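A day at the Fletetari railcar works, and the slow train back

Coffee first, then trains. I'd been up since before five and there was no way I was meeting a locomotive on an empty stomach.
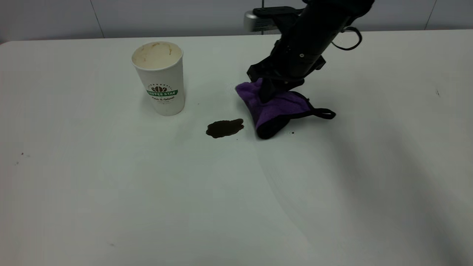
Getting there

Fletetari is the last stop on the branch line, 6 stations past the junction, and the train takes its sweet time. I had a window seat on the river side and spent most of the ride looking at sidings full of old grain wagons (somebody has painted the doors of every one of them bright blue, no idea why). The station building is small and very clean, with geraniums in the ticket window and a big iron stove in the waiting room. From there it's a fifteen-minute walk along the tracks to the works gate. You can't get lost, just keep the water tower on your left.

Inside the works

The open day started at nine in the main shed, and wow, it's big. Emach ran the place for decades before Movent took over, and you still see the old Emach name cast into the crane beams. They put us into hard hats and orange vests and split us into two groups. Mine went to the wheel shop first. I could have stayed there all day! A wheelset comes up on the lathe, the whole floor hums, and these long curls of steel drop off into a bin underneath. We were each allowed to take a piece home. Mine is sitting on my bookshelf and has already scratched it.

Next was the paint hall, which smelled exactly like you'd think, and then the yard, where railcar 3731 was waiting for a new engine. Its seats were stacked along the wall under plastic sheets. Our guide had worked on this same car as an apprentice and was very firm that the original green upholstery was better than the gray they're putting in now. I agree, for what it's worth.

Number 1118

The star of the day was the little shunter 1118, and for the price of a bus ticket you could ride in the cab to the end of the yard and back. The line was long. I stood in it twice. It's loud and it bounces, and the driver let the kids pull the horn cord, so the whole town knew about the open day by noon.

Lunch and home

Lunch was bean soup in the canteen, then a quick look at the model layout run by the Kaimal railway club. I missed the 2:40 by about a minute and took the slow one at four, which stops at absolutely everything. Bring a sandwich if you do the same, as the kiosk at Fletetari closes at three.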